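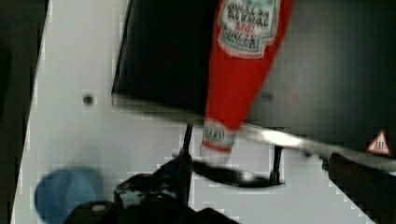
Squeeze bottle

A squeeze bottle is a container with flexible walls that gives up its contents when someone presses on it. It is used for sauces, mustard, honey, mayonnaise, dish soap, shampoo, glue and, in craft rooms, paint that was meant for paper. The word covers both the plain diner type with a cone-shaped nozzle and the sealed retail type with a hinged cap. Ketchup is the food most closely tied to it, and most of the arguments about the design are really arguments about ketchup.

How it works

Pressing the walls makes the space inside smaller and raises the pressure, which pushes the contents out through the opening. When the hand lets go, the walls spring back and air is drawn in to fill the gap. The rude noise heard near the end of a bottle is this air and the last of the sauce using the same door at the same time.

Ketchup makes the job harder because it is what engineers call a shear-thinning fluid. At rest it is thick and stays where it is. Once pushed hard enough, it becomes runny and moves quickly. This explains the familiar pattern of nothing, nothing, and then lunch for four. A glass bottle offers no way to apply steady pressure, so its owners developed methods such as slapping the base, tapping the neck and poking around with a knife. A soft wall makes most of these unnecessary, though slapping is still practiced by people who grew up with it.

Upside-down bottles

Many retail bottles are made to stand on their caps. Gravity keeps the contents near the opening, so the user does not have to wait or shake. The cap has to be wide and flat enough to bear the weight of a full bottle, and the label is printed to read correctly in that position. Older designs, which stand on their base, are commonly turned over by their owners anyway and leaned against something heavier in the refrigerator door, where they fall down.

Standing a bottle on its cap does not settle the matter of watery ketchup. The thin liquid that comes out first is mostly water that has separated from the tomato solids, a process called syneresis. It is harmless. It also soaks straight into a bun, and few things at a cookout are received with less joy. Shaking the closed bottle mixes it back in.

Valves and caps

A bottle stored upside down would leak each time the lid was opened if nothing held the sauce back. The usual answer is a small disk of silicone with crossed slits, set inside the cap. The slits open under pressure and close when it drops. Similar valves are found on shampoo bottles and some sports bottles.

The cap also collects a crust of dried sauce around the opening. Warm water and a cloth will take it off. Households differ on how often this should happen, and in many the answer is decided by whoever has guests coming.

Diner bottles

The refillable bottle used in diners and food trucks is simpler. It is a soft tube with a screw-on cone, usually red for ketchup and yellow for mustard, a code so widely understood that filling the red one with hot sauce counts as a prank. The tip is often sold closed, to be trimmed by the buyer. Trimming is a one-way decision. A cut near the top gives a thin line, while one lower down gives something closer to a garden hose.

Topping up a half-full bottle, sometimes called marrying, is discouraged by many food safety rules, as old sauce can spoil the new. The safer practice is to empty, wash and dry the bottle before filling it again.

Getting the last of it

Some product always stays behind on the walls. The share depends on the thickness of the contents, the shape of the shoulders and the patience of the owner, and can be surprisingly large in the case of mayonnaise. Slippery inner coatings have been developed to reduce it. At home, the common methods are storing the bottle cap down overnight, swinging it at arm's length with the lid firmly shut, and adding a spoonful of vinegar. The last of these produces a thinner sauce, which is then usually described as salad dressing.

Storage and disposal

Opened ketchup keeps well thanks to its acid, sugar and salt, but makers generally advise refrigeration to protect the flavor and color. Whether it belongs in the cupboard or the refrigerator remains a subject on which married people hold firm views.

Most bottles are made from PET or polypropylene. Local recycling rules vary, particularly for caps with silicone valves, and nearly all programs ask for the bottle to be empty and rinsed.

See also

Condiment
Non-Newtonian fluid
Sauce packet
Stain removal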